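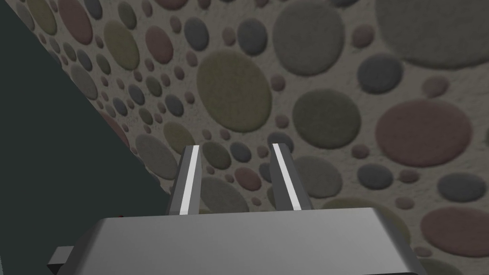 My project asks if a grasping policy trained only in simulation can ignore the look of the table under the object. In our first course work the policy learned on a plain white table, and it became confused as soon as the table had any pattern. For this reason I changed the surface in every training run. The dotted texture, with its olive, rose, gray and slate-blue circles of many sizes, was the hardest one for the network. From the wrist view the fingers and the housing are also gray, and one of the gray circles can come exactly in the gap between the two fingers, where the policy expects to find an object. The white stripes on the inner edges of the fingers stay easy to see on this background, and I used them later to check the finger position in the rendered views.

Method

I prepared 48 surface textures. The training set has 3000 simulated grasps, and for each grasp the program selects one texture and turns it by a random angle. The light comes from above and I did not change it. The control policy, which I call "plain", had the same number of grasps and the same network, but only the white table. Both were trained on the computer in the Ghasemi room during August, one after the other.

For the test I made 100 new object positions. Each policy tried all of them on the dotted surface, which was removed from the training set before the training started. A grasp is a success if the object stays between the fingers when the gripper goes up.

Result

The plain policy often closed the fingers on a circle and not on the object. It did this mostly with the gray circles and less with the rose ones. The policy with changed textures made this mistake much less, but it needed more training before it became stable, and on a white table it was a little slower to decide where to go down.

I also looked at 856 wrist views by hand and marked which ones had a circle in the gap at the moment of the decision to close. Most of the failures of the plain policy are in this group. For the other policy I could not find a clear relation.

Problems

The first version of the texture program stretched the circles when the table was not square, so I had to repeat one full training. My supervisor, Wilmer Sotelo, also noted that all my patterns are flat. A real cloth has folds, and I have no folds in the simulation. I did not test on the real arm in Orkuvside, and the results here are valid only for simulation.

The next step is to change the light together with the texture, and to use the same 100 positions again so the numbers can be compared.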